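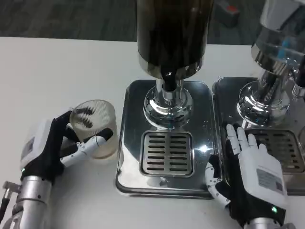 Glass in the left hand, right hand free, two dispensers to choose from.

Call for participants: Rollcombe Student Robotics Club, drinks service project

The Rollcombe Student Robotics Club is looking for people to help a two-handed robot learn the hospitality trade. Applicants should enjoy watching somebody else take a very long time to get them a drink.

The project is called Trurkorix. The name won a vote, and the students who voted for it have since graduated. Its aim is modest on paper: pick up a glass, bring it to a dispenser, work the tap, stop working the tap, and put the glass down in front of a customer. The team has been at it since November and has developed strong opinions about taps.

We are entering the drinks category of the Balten Service Robot Challenge, where each team gets 80 points for a clean pour and loses 25 for every puddle. You can do the arithmetic on our practice runs yourself. We have.

What we need

Operators. You'll wear the control gloves and drive both hands through the task while the system records you. No robotics background required. People who play an instrument, knit, or have worked a counter tend to pick it up quickly. People who tell us they're good at video games tend to need a second session.

Customers. You'll sit across the table, order something, and behave like a member of the public. Change your mind. Ask if there's ice. Please don't coach the robot or take the glass off it out of pity, as both will ruin the run.

One note-taker per session. Legible handwriting and a flat tone are both desirable. "Missed the tray" is a useful note. "Oh no" is in the log 390 times already and we've learned what we can from it.

What a session looks like

Sessions run for 3 hours in the workshop behind the Do Building, with a break in the middle. Operators swap out often – the gloves are warm and your shoulders will let you know about it. First-timers start with an empty glass and nothing in the dispensers. You move on to water once Chibuzor Usman, our student lead, has stopped standing so close to you. Juice is for the finals.

What you get

A club shirt in whatever size is left, dinner on session nights, and your name on the competition poster in type that can be read from a normal distance. Students in the mechatronics stream can count sessions toward their project hours, but get the form signed before you start. Beverley Greenwood, our faculty supervisor, doesn't backdate forms and has heard all the reasons.

The fine print

You must be 18 or over and able to stand for a good part of the session. Closed shoes, hair tied back, no dangling sleeves or bracelets. We record hand movements and table video for training the controller; your face isn't used, although your voice may turn up if you laugh near a microphone. You can drop out whenever you like. Tell us if you've got a wrist or shoulder injury and we'll find you a chair on the customer side.

How to apply

Send a few lines to the club desk by 6/30/23 with your name, your program, the role you'd like and the evenings you can manage. Skip the résumé. Do mention any time spent in a café, bar or canteen, including if you were let go from it. Replies come from Chibuzor, usually late at night, and will include directions to the side door, as the front one sticks.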